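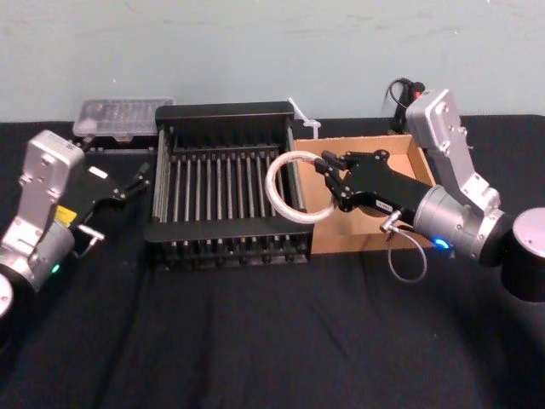
Assembling and Placing a Countertop Dish Rack

Applies to slot-base racks with removable metal rods, including the Ots and the Hivine. Last revised 1 September 2025 by Hipólito Cisternas.

Tools and supplies

A soft cloth, dish soap and a pair of side cutters for any packing ties. No screwdriver is needed for either model. Keep the carton until the rack has been loaded once; both sellers want returns in the original packaging.

Unpacking

1. Clear a flat surface longer than the rack. A dark cloth makes small metal parts easier to find.
2. Open the carton and lift the base out with both hands. Do not lift by the rods.
3. Cut the ties flush. A tie cut at an angle leaves a point that will scratch a plate.
4. Check the rods for bends. Roll each one on the counter. A bent rod wobbles and should be replaced.

Setting the rods

Wash the base and rods in warm soapy water and dry them fully before assembly. Seat the first rod at one end of the base and press until it stops. Work toward the other end, keeping the rods parallel. They should lean slightly toward the back once seated — a rod that leans forward is in the wrong slot or is turned around.

For dinner plates, use every second slot. Saucers and small lids can go in adjacent slots. Bowls need a gap of 70 mm on most racks, and deep bowls drain better facing the front.

Placement

Set the low side toward the sink and the high side toward the wall. Leave enough clearance behind the rack to wipe the wall. If the base has a drain spout, it must overhang the sink edge by at least 2 cm, otherwise water collects under the tray.

Put the heaviest plates in the middle first, then fill outward. If the rack rocks, check for a tie end or a scrap of packing under one foot.

Cleaning

Rinse the base weekly. In hard-water areas, pull the rods once a month and wipe the slots with diluted white vinegar. Rinse well and dry before reseating. Do not use steel wool on coated parts.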